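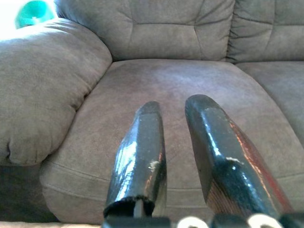 December, dye book, madder again

Picked up where the last page stops, which is mid-complaint. Batch 9 is out and rinsed and it is brick. It's a decent brick. If anyone ever commissions a wool house I have the swatch ready.

Same wool as before, the two-ply from Pusgate, 14 skeins in the order and 3 left after this one. Scoured last night with the plain soap, left in the pot to cool on its own, lid on. No felting. One skein had a knot in it the size of a pea and I've written to Pusgate about that before, so I won't again. (I will.)

Mordant was the alum, the good tub, weighed on the Hegedűs scale after I had convinced it to come back to zero. It likes to sit two grams high until somebody lifts the pan off and sets it down again. Please do this before weighing anything. There's a note taped to it that says so, and the note itself has been on the pan at least once while I was weighing, so check for that too.

Water: half Puvdale tap, half from the rain barrel, as an experiment. Puvdale water is hard enough to chew. Madder is supposed to like that. All the old recipes say throw in some chalk if your water is soft, and I've been adding chalk to water that arrives with its own, which may explain the bottom of the big kettle. Left the chalk out of batch 9.

Heat is where it went wrong, I think. Madder goes brown if it gets too hot, everyone knows this, it's on the first page of this very book in my own handwriting with a line under it. I had the pot holding nicely well under a simmer for two hours. Then I went to look for the strainer. The strainer was in the sink. I came back to small bubbles and a smell like a wet basement with carrots in it. Took it off the burner right away but by then the browns had come out to see what the fuss was.
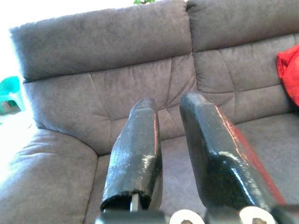

The gray sofa, seat.

Swatches so far, for whoever has to follow this:

Batch 6: orange. Too little root, too much hope.
Batch 7: pinkish on one end, orange on the other. Overcrowded pot.
Batch 8: closest yet. Even, clear, a bit weak. Root soaked overnight, water poured off and kept.
Batch 9: see above, brick.

The poured-off soak from 8 is in the jar with the blue lid. It contains most of the yellow, in theory. I dropped a scrap in it and got a color I'd call manila folder. Kept the scrap. Do not drink from the jar with the blue lid, which I mention only on account of the tea.

Also tried one mini-skein with Grimine in the rinse, the fixing stuff that came free with the last order. The label promises brighter color and softer hand. The mini-skein came out the same color and slightly squeaky. I'd leave it on the shelf, where it looks professional.
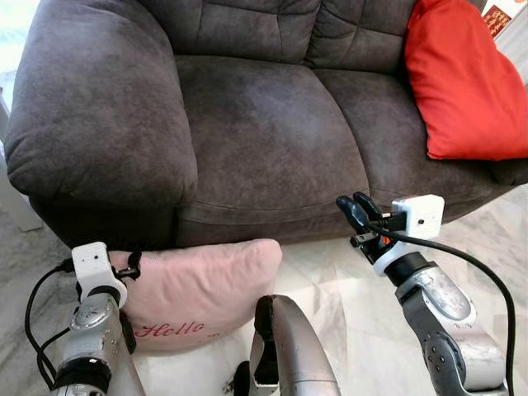 Batch 10 should go for a true red and I'd like us to agree beforehand what we mean by that, as the word has been stretched all over this book. Last month I wrote "good red" next to a swatch that a reasonable person would pack in a crate with the apricots. For now the target is the throw pillow on the loveseat: bright, no brown in it, and it holds its own against all that dark gray. Whatever dye is in that pillow was surely never dug out of the ground and dried for three years, so I don't expect to match it. I expect to lose to it by less than I did this time. Compare swatches by the window in the morning, never under the workbench tube, which turns everything to salmon.

Plan for 10:

Soak the root overnight, pour off the first water like batch 8.
All Puvdale tap, no rain, no chalk.
Same weight of root as wool. I was stingy in 8.
Warm it slowly, three hours, thermometer clipped to the side and me sitting next to it.
Find the strainer first.
Leave the wool in the pot overnight with the heat off, then dry before rinsing.

If it comes out orange I'm going back to onion skins, which have never pretended to be anything else.

Other business. The long wooden spoon is now the madder spoon. It was the indigo spoon until somebody was in a hurry, and I know who because it was me. The indigo has the dowel. Gloves are down to lefts.

Root for tomorrow went into the soak at 9, in the small enamel pot, plate on top.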